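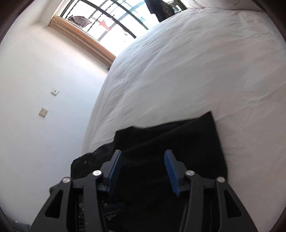

Black cloth on a white bed, with the blue pads of a hand-held gripper just above it.

What to budget for before the robot arrives

Flustico spent a season costing an automated sorting and folding line. Most of the money went to places the first spreadsheet had no row for.

When Nazmiye Tuncer took over equipment planning at Flustico, the laundry company already had a quote on file for two robot arms. The quote was four pages long. It covered the arms, the controllers, a safety fence and delivery to the plant in Grirnance. It did not cover teaching the arms to handle clothes.

"I had a price for the machine and no price for the work," Tuncer says. "I didn't know that was a separate purchase."

Flustico washes bedding and personal clothing for care homes and small hotels. The bedding is mostly flat, and existing folding machines deal with it well enough. Personal clothing is the problem. Pants, cardigans and towels come out of the dryer in heaps and are pulled apart by hand, and that is the station the company wants to automate first.

The vendor, Kiltora, told Tuncer that its arms would need examples of people picking up and folding the kinds of items the plant handles. Kiltora sells those examples as a service. It also rents out the tool used to make them, a hand-held gripper with the same pads as the ones that go on the arm, under the product name Yurt. A person holds it and does the job, and the camera on it records. Flustico could pay Kiltora to collect everything, or rent the grippers and do the collecting with its own people.

The two prices looked far apart at first. Kiltora's full service came to more than one of the arms. Rental was $700 a month for each gripper, with a minimum term of 3 months. Tuncer's first draft had two grippers on it and nothing else in that section.

She has since rewritten the section four times. The current version has lines for replacement pads, storage drives, a spare charger, space, garments, and the wages of whoever is holding the gripper. Wages are the largest line by a long way. Kiltora asked for 300 hours of usable recordings, and usable hours are not the same as paid hours. People stop to reset the clothes, check that the last recording saved, and rest their wrists. Tuncer now plans on two paid hours for each usable one. She got that ratio from a trial in November and would not buy anything off it without running the trial again.

"I would rather be told off for asking for too much in the spring than go back for more in the fall," she says.

Garments were a smaller surprise. Customers' clothes could not be used, so the company had to buy its own. Tuncer sent someone to a thrift store with a list, and the list had to be specific: pants with patch pockets and heavy stitching as well as plain ones, thick towels and thin ones, plenty of black. Dark fabric matters to Flustico because so much of what comes through the plant is dark, and a fold in black cloth can be hard to find in an image. If the machine only learns on pale towels, it will be bought for a job it can't do.

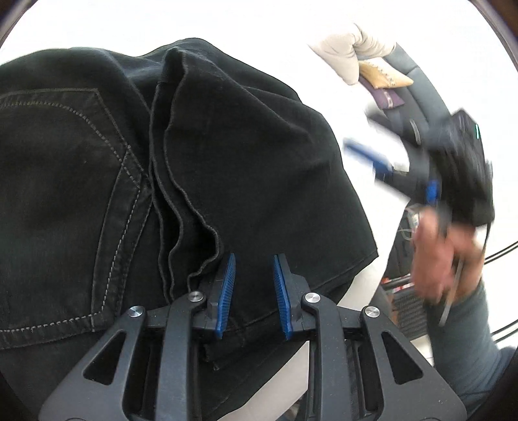
Dark pants on a white surface. The left pad is against the folded hem; a pocket with pale double topstitching is at left.

Pants are slower than Tuncer expected. A towel can be grabbed by a corner almost any way it lands. With pants the person has to find a hem or a waistband first, and the legs are often twisted over each other. Recording time per item varied so much in the trial that she gave up on a single average and split the budget by garment type. That made for a longer spreadsheet, but the finance office stopped sending it back.

Where to do the work was another question. The plant is loud and the light is the same all day. Kiltora wanted a mix of rooms and surfaces – beds, tables, floors – with daylight in some of them. Furnished rooms cost money if you rent them and cost goodwill if you borrow them. Flustico has put rent in the budget.

Then there is the question of who owns the recordings. Kiltora's standard contract let it reuse anything made with a rented gripper. Tuncer asked for a price without that clause and was given one, which was higher. She took it to her managers as two options and they chose the cheaper, on the grounds that clips of thrift store pants are not a trade secret. She did get a line added saying that no customer paperwork or customer clothing would be in view, and that clips could be deleted on request.

The order has still not been placed. Delivery is 14 weeks from signature, and Tuncer wants the recordings well under way before the arms are on the floor, so the rental has to start first. She also wants one arm before two. The original quote gave a discount for the pair, but the discount is smaller than a year's service contract on a second arm, and a second arm is no use until the first one can get a pair of pants off a pile.

For other laundries starting on the same thing, she suggests asking vendors for the cost per garment type and getting it in writing. Ask what happens if the usable hours fall short and who pays for the rest. Ask what pads cost and how often other customers replace them. Kiltora answered the first two within a day and took three weeks over the pads.

Flustico's managers look at the budget again next quarter. The folding part of the line has been moved to a second phase, with its own sheet, and Tuncer has left the totals on that one blank.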